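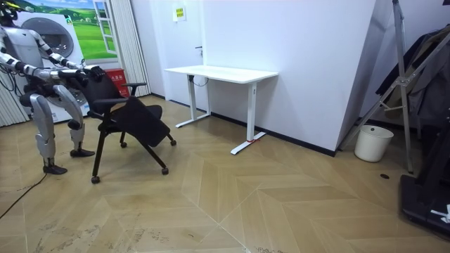
Brijesh asked whether any of this will be doing chores for us by the time his kids leave home, and my short answer is some of it, slowly. I don't think walking or lifting is the part to watch any more. It's the ordinary stuff that rolls, folds and won't stay where you put it. Take an office chair on casters with the seat flipped up, and a humanoid holding the backrest with both hands. A person would shove that with a hip on the way past. For a machine it is a two-handed job on two legs, and every bit of push it puts into the chair comes back through its own feet.

On 2 March-ish threads like this we always end up at dishwashers, so I'll stick to furniture.

> Brijesh Bisht wrote:
> I see plenty of clips of arms sorting parts and very few of
> anything tidying a room. We run a small shop floor and the last
> half hour of every shift is chairs, bins and sweeping. If a
> machine could do just the chairs I would look at a lease
> tomorrow. Is anyone on the list close to that, or is it still
> all demos? Happy to hear numbers, good or bad.

Numbers, then. At Prosden we kept a log through August of one job only, moving a chair to a desk and leaving it square. We made 669 attempts. By the end of the month a typical one took 9 minutes, counting the resets. Our apprentice can straighten the whole lunch room in 2.
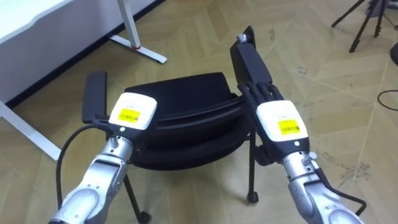 Most of the trouble is in the grip. The two hands have to agree on how hard they are holding, and if one lets up the chair swivels or a caster catches and you start over. The people at Kullel got better results by taking hold once and keeping hold, even when the path was clumsy. We copied them and lost fewer runs.

The floor matters too. Ours has joins in it, and small wheels find every one. A cable lying across the route is enough to call off a run.

So for your last half hour, Brijesh, I wouldn't lease anything with legs yet. A floor scrubber will earn its keep now. Bins might be next if yours are all the same – ours aren't. For chairs I'd want to see 100 in a row with no one stepping in, and we haven't had that.

If anyone at Arninau is still reading, I'd like to know what you use for hand pads. Ours wear at the tips and I'm tired of ordering them.

Mattes Rieger
Prosden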